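搬家以后的猫

八月搬的家，从老城区的六楼搬到河对面，新房子小一些，但是有电梯，阳台朝南。搬家公司早上来，三个小时就把东西全拉走了，我和猫最后走。

猫叫豆包，八岁，公猫，胆子很小。以前带它去打疫苗，回来要在床底下待一个晚上，所以搬家之前我最担心的就是它。同事Marlies Hollenstein养过四只猫，搬过好几次家，我问她怎么办，她说先给它一个房间，别让它一下子看见整个屋子。我照做了。

第一天把豆包放在北边的小卧室里，猫砂盆、水碗、旧毯子都没有洗，原样搬过去。笼门打开以后它没有出来，我把门关上，去厨房拆箱子。晚上进去看，笼子空了，它钻到衣柜和墙中间的缝里，只露一截尾巴。水没有动，粮也没有动。

第二天还是没吃。我有点着急，打电话问了医院，对方说成年猫如果一整天完全不吃东西，最好带去看一下。我想再试试零食，就去翻它平时肯吃的那种条状的。
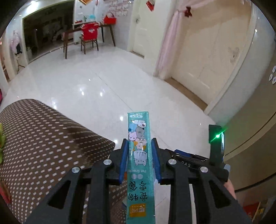
宠物零食，包装上印着好几只叠在一起的猫。

我挤了一点在小碟子里，放在离衣柜一米远的地方，自己坐到门边看手机，不看它。过了二十来分钟它出来了，肚子贴着地，舔完又回去了。后来我把碟子一次比一次放得远，到晚上它吃了半碗粮，喝了水，也用了猫砂盆。医院就没有去。

零食我平时给得很少，一天最多一条，搬家那个星期放宽到两条。再多它就不好好吃正餐。

第四天开了卧室的门。它先在走廊里来回走，沿着墙根，每个门框都闻一遍。客厅当时还堆着纸箱，我故意没有全收，留了两个空的给它钻。这一点是自己摸索出来的，有箱子的时候它明显敢往外走。全部收拾干净是第二个星期的事。

说到收拾，搬家最麻烦的就是零碎。大件有地方放，衣服进柜子，书进书架，剩下的全是不知道归哪一类的小东西。我的做法是先把它们集中堆到一张桌子上，每天下班处理一部分，处理不完就留着第二天接着弄，不往抽屉里塞。
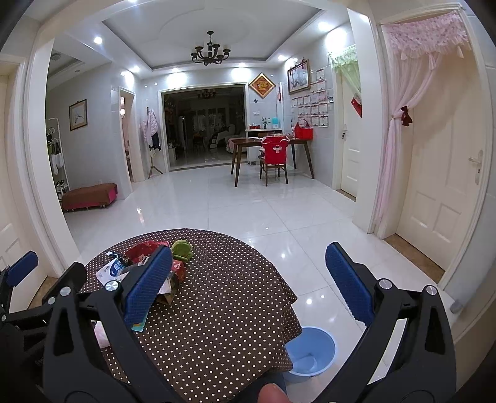
圆点桌布上的大包小包。

这样做的好处是看得见。塞进抽屉的东西，我在老房子里有一整个抽屉，住了那么多年没有打开过几次，搬的时候原样倒进垃圾袋。现在规定自己，过期的扔掉，重复的送人，剩下的再找位置。猫的东西单独放一格，梳子、指甲剪、病历本、驱虫药都在里面，药盒上用记号笔写好下次的日期。

费用也记一下，给要搬家的朋友参考。搬家公司收了3,000，包含拆装一张床和一个衣柜。阳台封窗另外请人做，纱网是加固过的，530。纱网一定要在猫进门之前装好，我是提前一个星期约的师傅，约晚了的话只能一直关着窗，八月份很难受。猫抓板买了两块，60，一块放在沙发旁边，一块放在门口。沙发那块用得多，门口那块到现在基本是新的。

有几件事做得不好。一是航空箱应该提前半个月拿出来放在客厅里，让它当成窝，我是当天早上才从柜顶拿下来的，抓它进去用了很久，手背上划了一道。二是新猫砂盆和旧的应该并排放一阵再撤，我撤得太早，它在浴室的地垫上尿过一次。地垫洗了两遍还有味道，扔了。三是电钻。楼上装修，第一个星期天天响，我事先没有打听，不然会晚几天搬。

豆包现在白天睡在阳台的椅子上，晚上睡我脚边，和以前一样。来了客人还是躲，不过躲的地方从衣柜缝换成了窗帘后面。上周Jelle Bakker来吃饭，坐了两个小时，它出来看了一眼，又回去了。

下次想写一下新小区附近的宠物医院，跑了两家，差别挺大，等豆包做完体检再一起写。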